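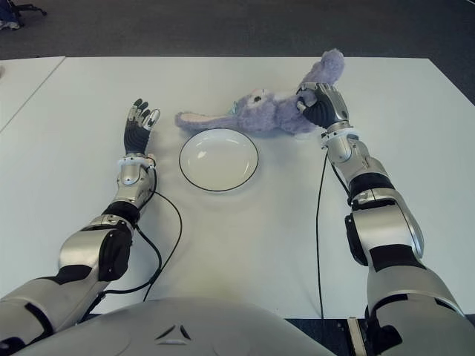 Mão direita no coelho lilás, prato ainda vazio.

Ata, oficina partilhada Rusterby, 5 de outubro
Presentes: Kimutai Mabula, Benedetti, eu (a escrever à pressa)

1. Mãos. Direita fecha bem na zona do pescoço do peluche. Esquerda aberta, em espera, fica assim até haver rotina para as duas. Kimutai quer baixar a força do polegar, Benedetti discorda. Adiado.

2. Cabos dos pulsos. Continuam soltos por cima da mesa. Prender ao antebraço com velcro, deixar folga no cotovelo. Fica com o Kimutai.

3. Coelho para o prato: 34 tentativas registadas, 13 boas. Falha quase sempre na largada, a orelha prende nos dedos. Repetir com abertura mais lenta.

4. Dinheiro. Gastos 102 em conectores da Vosex, falta factura. Benedetti trata diso.

5. Outros. Ninguem mexe na altura da mesa sem avisar, obriga a recalibrar tudo.

Próxima reunião: a marcar.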